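Topic 5: Economic sanctions and civilians
Reading notes

These notes go with the second lecture on coercive measures short of war. Read them before the tutorial. The set chapters are in the course reader, and you will need the section on exemptions for the written task.

1. What counts as a sanction

A sanction is a limit placed on trade, finance, travel or aid in order to change what a government does, or to show disapproval of it. An arms embargo is a sanction. So is a freeze on a minister's bank account. A tariff brought in to protect local farmers is not, even if it does the same damage to the exporter.

Keep two distinctions in mind. The first is between measures adopted by the UN Security Council, which bind all member states, and measures taken by one state or a group of states on their own authority. Most of the legal argument is over the second kind. The other is between comprehensive measures, which cover a whole economy, and targeted measures, which name people, firms or goods.
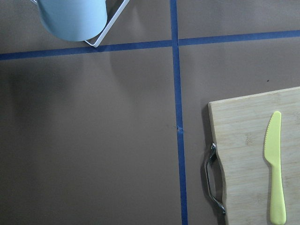
2. Primary and secondary measures

Primary sanctions apply to the sanctioning state's own citizens, companies and territory. Secondary sanctions reach further and threaten penalties against outsiders who deal with the target. Many governments object to these as a claim to make law for other people's businesses.

In practice the line blurs. A bank in a third country may stop handling lawful payments because checking each one costs more than the business is worth. Lawyers call this over-compliance. It explains why food and medicine can run short when both are exempt on paper.

3. The Grorkalska exercise

We use a made-to-measure case in class so that no one argues from loyalty. Grorkalska is a mid-sized oil exporter. Its neighbour Akberg has frozen its central bank reserves and banned fuel imports from it. The case file lists 467 licence applications for medical goods, of which 300 were approved in the first year. Anano, a shipping firm, has stopped calling at Grorkalska's ports although none of its cargo is banned.
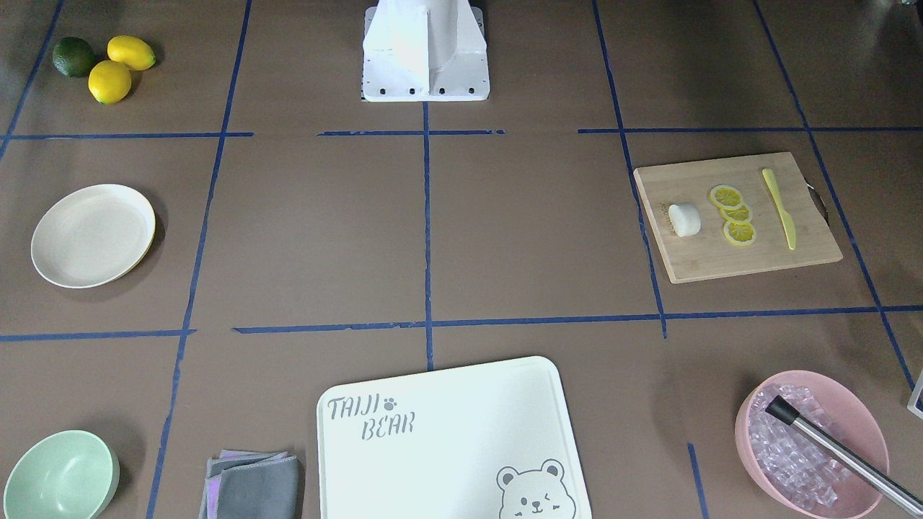

Kitchen items set out on a taped tabletop

Work out who bears the cost of each measure. Be careful with the licence figures. An approval does not mean that goods arrived – a supplier still needs a bank, an insurer and a ship. The file doesn't say how many applicants gave up before applying.

4. Legal arguments

Those who say unilateral measures are unlawful usually rely on the rule against intervention in another state's affairs, and on the human rights of the people affected. Those who defend them reply that no state has a general duty to trade with another, and that some measures can be justified as countermeasures against an earlier breach. Countermeasures must be proportionate and must not affect basic human rights obligations.

Whether broad economic harm could ever meet the definition of a crime against humanity is a separate question. Look at the required link to an attack on a civilian population before you use the term in an essay.

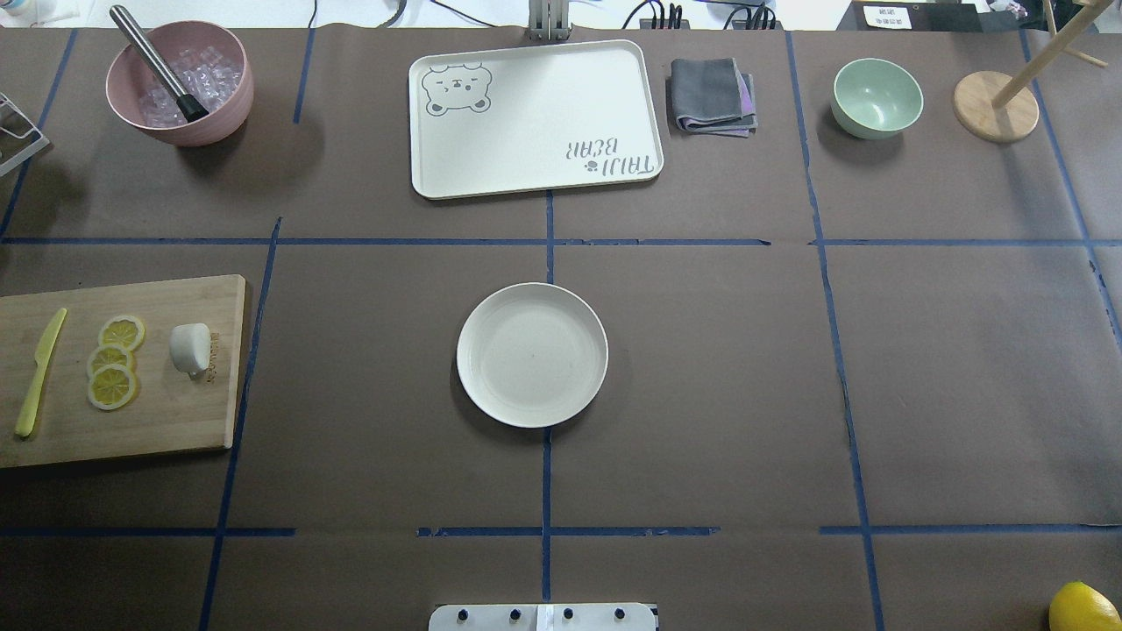

Pink bowl of ice and a cream tray

5. For the tutorial

Bring a page of notes on the following.

Did Akberg's freeze on the reserves count as a targeted measure? Give a reason for and against.

Should Anano be blamed for over-compliance, or Akberg for vague rules?

Read the Falcão memo at the back of the case file. It argues for lifting the fuel ban in stages in return for an election timetable. What would each side ask for first, and how would either of them check that it had been done?

The written task is due in August. Use the licence figures in your answer and cite the case file by page number.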